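Gremthorpe Mobile Manipulator, Set-up Guide
Section 4: Preparing a furnished room

1. Switch the base to Hold before anyone enters the work area.
2. Place the basket on a flat, stable surface. Fabric must rest below the rim.
3. Walk the planned route. Move or tape down any cable that crosses it.
4. Set the arm speed limit to 200 mm/s for the first run.
5. Agree on who holds the stop button — one person only — and release Hold.

NOTE: Repeat steps 1 to 3 whenever furniture is moved.
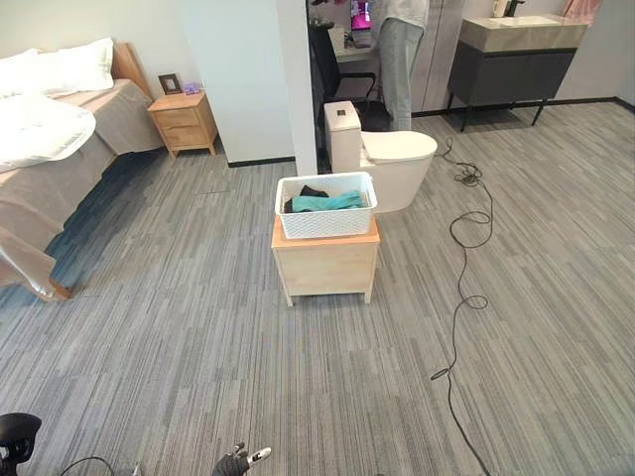
3 min read

Basket on the nightstand, with a black cable looped across the carpet to the right. CAUTION: A coiled cable can catch a wheel even at low speed. Do not drive over a plug end. If a cable is caught, press Stop and free it by hand.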